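# Two arms for hire

Prenby rents out its two-armed robot by the month, with setup and a fortnight of help included. We spent four mornings with one at the firm's workshop in Perkelthorpe.

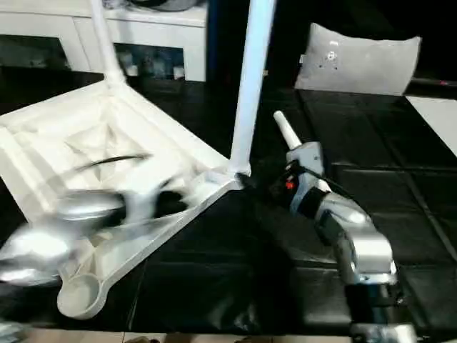
The monthly fee covers the arms, the grippers, the control software and a phone line that is staffed until six. Delivery outside the county is extra. So are replacement joint covers, and Prenby expects a busy customer to get through a set before the contract ends.

Lenka Krajčí runs the training. She starts people on large plastic parts, which are light but awkward to get hold of. "A box is easy," she says. "Give it something with legs and ribs and you find out where your settings are wrong."

Our own settings were wrong for most of the first morning. The software is clear enough once you know it, but the manual runs to 166 pages and the section on grip force is near the back. By the second day we could set up a simple pick in 13 minutes, starting from nothing.

Speed is fair. Small or shiny items are harder work, and Prenby says so in its brochure.

Ctibor Dvořáček has rented a pair for his repair shop in Drarkisville for over 2 years. He likes the arms and is less keen on the contract, which can't be paused – he pays for August even though the shop is shut. Prenby told us a shorter summer rate is being looked at, with no date set.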